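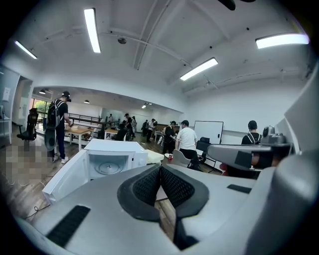 dmansour
Gripper trouble again, but a fun one! Closing on a cup, the left finger stalls at 40 percent and the log still says fully closed. Six tries, same result.

woojin_s
Ooh, I love these. Encoder slipping on the shaft, I bet.

trivton59
Disagree, sounds like firmware. Did you update in July?

dmansour
Nope, same version all year.

woojin_s
Then check the set screw! Mine backed out after 136 cycles.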